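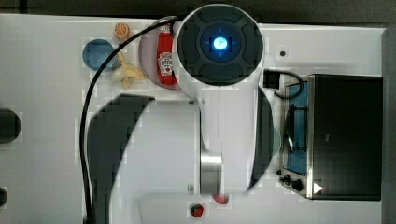
The Pie Inspector

Murray Cloutier had judged the pie contest at Hodulmont for 16 years and had enjoyed one pie. It was rhubarb, it was his own, and he had disqualified it.

In April the town hired a second judge, Randi Grønli, who liked everything. She liked the peach with the sunken middle. She liked Brock Robichaud's mincemeat, a recipe that had already split two families and a bowling league.

"You can't give them all a ten," said Murray.

"I gave that one a nine."

"That one is a quiche."

They carried their scorecards down the long table without speaking. At the far end sat a plain apple pie with no name on it. Randi took a forkful and put down her pencil. Murray took one too, chewed for a while, and looked out at the parking lot.

"Cinnamon's heavy," he said.

"You're having more."

"I'm checking the cinnamon."

He checked it down to the tin. When the mayor came over to ask for the winner, there was nothing left to pin the ribbon on, so Randi gave it to the quiche. Brock filed a complaint before supper — typed, with a map.

Murray drove home the long way, past Piltska, with the empty tin on the seat beside him and the belt fastened across it.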